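印刷する | メールで送る

Petelico 2本指グリッパー Madigan 製品情報
2025年10月 文:Mundimside 製品情報担当

Madiganは、Petelicoの電動2本指グリッパーです。家庭内の片づけや、店舗のバックヤードでの品出し補助を検討している研究室、開発会社向けに、Mundimsideが取り扱っています。単体での販売のほか、シミュレーション環境Horovとのセットでもご注文いただけます。

お問い合わせでいちばん多いのは、家事や店の雑用をもう任せられるのか、というご質問です。現時点の当社の答えは、作業による、です。置き場所が決まっていて、形が変わらず、少し落としても困らない物であれば、条件を整えたうえで任せられる場面があります。洗濯物をたたむ、食器を洗う、混んだ引き出しから目的の物を取り出すといった作業は、まだお勧めしていません。このページでは、製品の仕様とあわせて、できることとできないことの目安を載せています。

■ 製品の概要

平らな指が左右から閉じて物をはさむ、平行開閉式のグリッパーです。指の内側は平面で、箱、本、ふた付きの容器など、向かい合う面を持つ物に向いています。丸い物もつかめますが、指との接触が線になるため、持ち上げた後に回ることがあります。柔らかい袋は、中身の偏りによって結果が変わります。

開閉はモーター駆動で、エアの配管は必要ありません。電源と通信は手首側のコネクターにまとめてあります。閉じる力と速度は付属ソフトウェアから設定し、設定値は本体に保存されます。電源を切ったときは、その位置で止まったままになります。持っている物を外すには、再度電源を入れるか、側面の手動解除ねじを回してください。

指先は交換できます。標準の指先は角が立った形で、薄い物の端に差し込みやすい反面、塗装面や画面に当たると傷をつけるおそれがあります。家具や機器の近くで使う場合は、別売の保護キャップを取り付けてください。キャップを付けると指先の厚みが増しますので、棚と壁のすき間など狭い所に入る作業では、事前に通り道を確認してください。

■ 作業別の目安

家庭と店舗でご要望の多い作業を4つ選び、当社の評価室で繰り返し試した結果をもとにまとめました。対象物や部屋の条件が変われば結果も変わります。

棚への箱の戻し入れ
導入を検討できます。箱の大きさがそろっていて、棚の位置が固定されている場合に安定します。奥行きのある棚では、アーム側の届く範囲が先に問題になります。隣の箱との間に指の入る余裕がないと、隣を押し込んでしまいます。

床の物の拾い上げ
条件付きです。積み木や空き容器のような硬い物は拾えます。靴下、コード、紙片は、つかめる回とつかめない回の差が大きく、人の見守りが必要です。敷物の縁を一緒にはさむ失敗も起きました。

机の上の片づけ
条件付きです。物の種類が少なく、戻す場所が決まっていれば進められます。モニターや開いたノートパソコンがある机では、手首を傾けたときに画面の縁へ指の外側が近づきます。進入する向きをあらかじめ制限してください。書類の束はそろえたまま持てないことがあります。

洗濯物たたみ
お勧めしていません。布の端を探してつまむ動作までは試せますが、1枚をたたみ終えるには別の手と、布の形を追い続ける認識が要ります。本製品を両腕に付けた構成でも試しましたが、人の手直しなしに終わる回は少数でした。研究目的でのご使用については個別にご相談ください。

速さについてもよく聞かれます。上の作業はいずれも、人が行うより時間がかかります。夜間や外出中に進めておく使い方であれば遅さは問題になりにくいのですが、その時間帯は失敗しても直す人がいません。途中で止まったときに何が床に落ち、何が通路をふさぐかを、先に考えておく必要があります。

■ シミュレーション環境 Horov

実機を動かす前に、Horovで届く範囲と進入の向きを確かめることができます。壁、床、棚、画面などを単純な面と箱で置き、Madiganの指の形を合わせて表示します。部屋の見た目を細かく再現する機能はありません。色も模様もない面だけで組むので、間取りの寸法が手元にあれば、作図に慣れていない方でも短い時間で用意できます。

視点は手首の側に固定することも、部屋の側に置くこともできます。手首側の視点では、手首を回すと部屋全体が傾いて映ります。慣れないうちは向きを取り違えやすいため、部屋側の視点を別の窓で開いておくことをお勧めします。 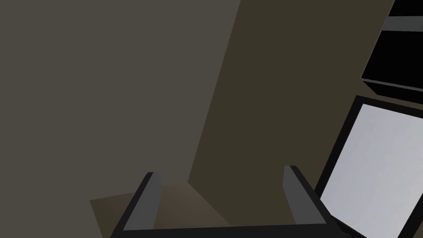 シミュレーションの表示例。指の間には何もはさんでいない。右側に黒い縁のパネル。

干渉の確認では、指だけでなく、根元をつなぐ横棒も対象に含めてください。先端が障害物をよけていても、根元の幅が通らない例がよくあります。とくに棚板の下や、机と壁の間に差し入れる動きでは、開いた状態の幅で確認する必要があります。閉じて入り、中で開く動きにする場合は、中で開ける広さがあるかを別に見てください。

Horovで問題なく終わった動きが、実機でそのまま通るとは限りません。摩擦、物の重さの偏り、布や袋の変形は簡略化して計算しています。硬い箱では実機との差が小さく、柔らかい物では差が大きくなります。また、光の反射は計算に入っていません。実際の部屋では、光る画面や白い壁の前でカメラが物の輪郭を見失うことがあります。照明を変えて試す工程を、実機での確認に必ず入れてください。

■ モデル

2つのモデルがあります。

標準モデル
力と速度を設定して使う基本の型です。つかんだかどうかは、指が止まった位置から判断します。薄い紙や布では、何もはさんでいない場合と区別できないことがあります。

触覚モデル
指の内側に圧力センサーを備えています。物が滑り始めたときに、設定した範囲で力を足します。容器の中身が動いて重さが偏る場合など、途中で条件が変わる作業に向いています。センサー面は消耗品で、交換用の部品を別売しています。水洗いはできません。

寸法と取り付け穴の位置は両モデルで共通です。標準モデルから触覚モデルへの載せ替えでは、アーム側の金具をそのまま使えますが、ソフトウェアの更新が必要です。

■ 同梱品

本体、標準の指先(取り付け済み)、接続ケーブル、取り付けねじ、手動解除用の工具、取扱説明書(日本語)。アーム、カメラ、電源装置は含まれません。Horovセットには利用権の登録票が付きます。登録票の再発行はできませんので保管をお願いします。

■ 設置と安全

人が近くにいる場所で使う場合は、アームを含めた全体でリスクの評価を行ってください。グリッパー単体の力を下げても、アームの動きによる危険は残ります。小さなお子さまやペットのいる部屋で、見守りなしに動かすことは想定していません。

刃物、火気、熱い液体の入った容器、薬品の取り扱いには使用できません。浴室や流しなど水のかかる場所も対象外です。人の体を支える、起こすといった介助の用途にも使わないでください。

指の内側は、乾いた布でふいてください。油が付くと滑りやすくなり、設定した力では持てなくなります。ねじのゆるみは、使い始めの時期に一度確認し、その後は定期点検に含めてください。

■ 保証

保証期間はお引き渡しから2年です。指先、保護キャップ、センサー面は対象になりません。落下や衝突による破損は有償の修理になります。修理の際は代替機をお貸しできる場合がありますので、お早めにご連絡ください。

■ 購入前の貸し出し

検討中の方には評価機を貸し出しています。お申し込みの際、任せたい作業、対象物の種類、作業場所の寸法をお書き添えください。内容を確認し、本製品に向かないと判断した場合はその旨をお返事します。洗濯物、食器洗い、調理に関するご希望は、現在はお断りすることが多くなっています。

触覚モデルの評価機は台数が限られており、次の受付は12月の予定です。標準モデルとHorovの試用版は随時受け付けています。試用版では部屋の保存ができませんが、干渉の確認機能は製品版と同じです。

価格と納期は構成によって異なります。アームの型名をお知らせいただければ、取り付け金具を含めて見積もりをお出しします。

印刷する | メールで送る

関連する製品・記事
・Madigan用 保護キャップ
・Madigan 触覚モデル用 交換センサー面
・Horov 試用版のお申し込み
・Horov 部屋データの作り方:壁、棚、机の置き方
・店舗バックヤードの品出し補助 導入前の確認項目
・アーム取り付け金具 適合表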